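Short thread on limescale in kettles and small boilers, as the same three questions keep turning up in my replies. Most of it applies to coffee machines as well.

Hard water carries dissolved calcium bicarbonate. Heat it and carbon dioxide leaves, calcium carbonate drops out, and it settles on the hottest surface available. In a kettle that means the base plate or the element.

Deposition picks up noticeably above 60 degrees. If your hot water cylinder is set much higher than it needs to be, you are paying for the heat and for the scale. Do check the legionella guidance before turning anything down, though.

Citric acid is the cheapest thing that works. I use 25 g to a litre of cold water, bring it to warm, switch off and leave it. Boiling a strong citric solution can leave calcium citrate behind, a white sludge that is harder to shift than what you started with.
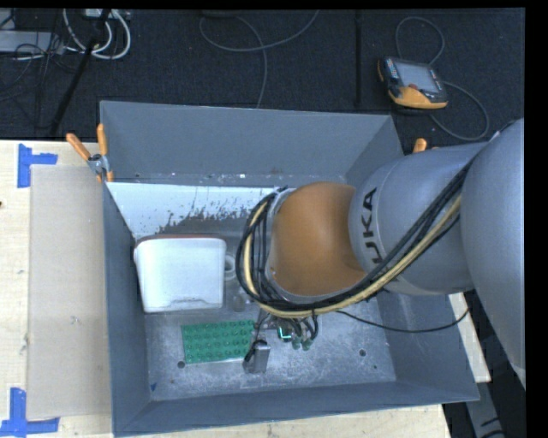
Vinegar also works, more slowly, and the kitchen smells of it until evening. Don't use it on rubber seals you care about. Don't mix either acid with bleach under any circumstances.

Ro-un Bang asked about magnetic clamps for the incoming pipe. I fitted one in Katport and left it on for 12 months. The kettle scaled at the same rate as before. One house, one kettle, no control, so weigh that as you like.

Ion exchange softeners do work. They swap calcium for sodium, need salt, and need a drain. Keep one unsoftened tap for drinking if anyone in the house is on a low-sodium diet.

Jug filters sit in between. They reduce temporary hardness while the cartridge is fresh and then do less and less. Yoon-hee Wang has been testing hers in Vustport with drop kits and says the fall-off starts well before the indicator changes.

Drop kits are worth having, by the way. Strips are fine for hard versus soft — not for telling whether a cartridge is half spent.

Correction to the citric post: that dose is for the anhydrous powder. Monohydrate needs slightly more. Thanks to Deok-su Jeon for spotting it.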